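Goodall Automation Safety
Posts on the hand-held gripper fault at our Trirnville site

1/8 In May we paused all work with hand-held grippers at Trirnville after a jaw failed to release during a routine session. No one was hurt. We are setting out what we know in this thread.

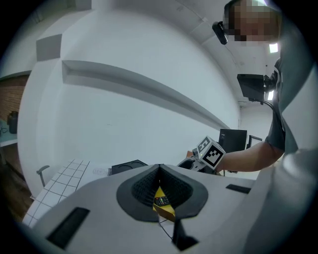
2/8 What happened
An operator was picking up small household items when the jaw stayed shut after the trigger was let go. The operator put the tool down and called the shift lead, as trained.

3/8 What we found
The return spring had slipped from its seat. We then checked 58 tools of the same type and found the same wear in 11 of them. All 11 have been withdrawn.

4/8 Why it was missed
Our weekly check looked at the soft pads and the marker cube. It did not include the spring, which sits behind a cover. That was a gap in our procedure and we accept responsibility for it.

5/8 A second matter
Two operators had reported a stiff trigger before the fault. Both reports were logged as comfort issues and went no further. Reports of this kind now go straight to the safety desk.

6/8 What has changed
Covers come off at every weekly check. Springs are replaced after 50 hours of use. Any tool that sticks, even once, is tagged and taken out of service the same day.

7/8 Other sites
Privholm uses the same tools and stopped work as a precaution. It has since restarted with new springs fitted. The Ukine project uses a different jaw and is not affected – its schedule stays as published.

8/8 Staff with concerns about a tool should stop using it and speak to their shift lead. The full report will be placed on the staff pages once the spring supplier has replied to our questions.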